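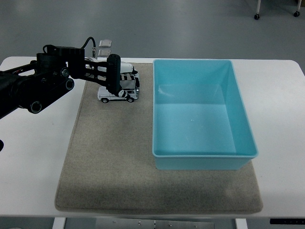
Kustov would prefer that the word "demonstration" be struck from the minutes, as it suggested an audience, and that the word "episode" be used in its place. The request was entered under item 2 and carried without discussion. The Office of Examples at Korletey had by then been sitting for most of the morning, and the matter of the small white car had still not been reached.

Ivan Palamarchuk read out the position. The Office was required under its agreement with Fokamon to supply 1,000 episodes of a toy vehicle being placed in a blue bin. It had supplied 200. Of these, 18 had been returned with the remark "operator hesitates", and the Office was invited to comment.

Palamarchuk wished it to be recorded that he was the operator.

He was asked whether he disputed the remark. He replied that he did not. He had moved the arm towards the car in the manner laid down, and on certain occasions he had stopped above it for a moment before closing the gripper. He had not been aware of doing so until March, when the first trained version of the system was sent back to Korletey for inspection. It had lifted the car very well. Before each lift, however, it had waited.

Kustov enquired how long.

"As long as I do," said Palamarchuk.

The Office then adjourned to the work room so that members might see the task performed. Palamarchuk took his seat at the controls and put on his reading glasses. Kustov stood by the door with the form.

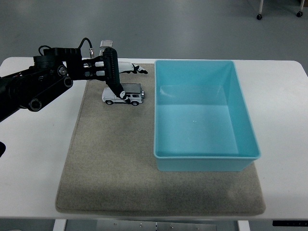
The rules allowed the operator one attempt for each episode, and did not allow him to speak. Members were therefore silent as well, although no rule applied to them. Kustov had been instructed to write down any pause, and he held his pen a little above the paper.

It was at this point that the member for Kosasar asked, in a low voice, what the operator thought about when he stopped. Kustov pointed out that the question was out of order while an episode was in progress. Palamarchuk answered it all the same, which spoiled the episode, and a new form had to be fetched.

He said that his father had taught him to pick things up. There had been a shelf of glass in the house, and his father had held his wrist and made him wait before he touched any of it – a breath, no more. He supposed he had been doing it ever since, with cups and door keys and with his own children when they were small. He had not thought of it as something that could be passed on.

Kustov asked whether this should go under "comments" or under "faults".

The Office considered the point at some length. The form, it was noted, had been drawn up by Fokamon and could not be altered without notice in writing. The 18 episodes would have to be recorded again. Palamarchuk said that he understood, and would do his best to be quicker.

Work resumed after lunch. Kustov kept the form until the evening, and in the column marked "pause" he wrote nothing at all, in his usual careful hand, signing at the foot of each page.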